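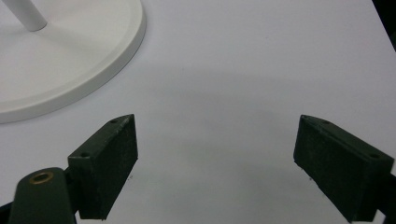
Filed under: Days Out

I went to see some robots in November, having been promised robots. The email said "open day, hands-on, light refreshments," and I have gone farther for less.

The place is called Surnach, and it sits in the back half of a building in Espiritu that used to sell carpet. You can still see CARPET on the side if the sun is right. They do the sort of robot work that never makes it into movies: picking things up, putting them down, and arguing over why the second part went worse than the first. I got there at 9 in the morning, when the coffee was still being figured out.

I had pictured a big orange arm behind a fence, throwing car doors around. They do have an arm. It was off for most of the morning. What they mostly have is a gripper you hold in your own hand, with two dark green fingers and a camera looking down between them. You do the chore, the camera watches, and later on a computer is made to sit through the whole thing and learn from it. My role in the future of automation is that of a man being watched while he tidies up.

I should say a word about the fingers, because I spent a lot of the day looking at them. They're blocks, really, flat on the side that does the squeezing, with little screw holes along the top. There's a ring of brass-colored metal set into the arm behind the left one, by far the fanciest thing on it. The green has gone pale at the edges and there are scuffs all over. I liked them for that. Everything else I was shown had a brochure.

The bench was a bare white table with a white stand on it, the kind with a heavy round foot and a thin pole, and your fingers come in from the bottom of the picture like a crab that has wandered into a dentist's office. I was told to open the gripper wide and get a feel for the table before anybody gave me an object. So I did that. I felt the table. It was a table.

Then they handed me a pill bottle. The software is called Plinetti and it wants, I was informed, 2,000 good tries at a job before it will have a go by itself. They were past 1,000 on the pill bottle. I asked what made a try good and got a long answer, the short form of which is: don't fidget. People fidget. They line the bottle up, change their minds, come in from the other side, and give it a small pat when they're done. The computer learns the pat. There was apparently a stretch last spring when the arm patted everything.

I did 19 tries before my turn was up. I'd like to report that it was easy. Your hand is a good foot back from where it thinks it is, and you can't feel a thing through those blocks, so you squeeze too hard or you squeeze air. Twice I knocked the bottle over and once I picked it up upside down with total confidence. The woman running the table wrote something down each time and said "great" in exactly the same voice. A boy of maybe ten went after me and was better at it right away. His father filmed him. I went and found the refreshments (light was fair).

After lunch they switched on the arm. Sterora, which makes some of the lab gear they use, had sent a couple of people with matching jackets, and we all stood behind a strip of yellow tape. The arm came down to the table, opened, and stopped over the bottle for so long that one of the jackets coughed. Then it picked it up. It moved it about a hand's width to the left and put it down, very gently, and people clapped. I clapped too. I have had worse afternoons at the theater, and paid for parking.

It did it again, and then a third time, when it missed and closed on nothing and carried the nothing carefully over to the left and set it down. I thought that was the best part of the show. The fellow at the keyboard did not agree and asked if there were any questions.

There were. Somebody wanted to know if it could fold a shirt. (No.) Somebody wanted to know when it would be able to fold a shirt. (A pause, then a slide.) I asked if they were going to keep my 19, and the woman from the table said she'd have to look at them first, in a tone I remember from my driving test.

They're doing another one in the spring, with drawers. You can put your name down at the front desk, next to the bowl of mints. I put mine down, and I've been practicing on the salt shaker with a pair of barbecue tongs — it's going badly, and we're low on salt.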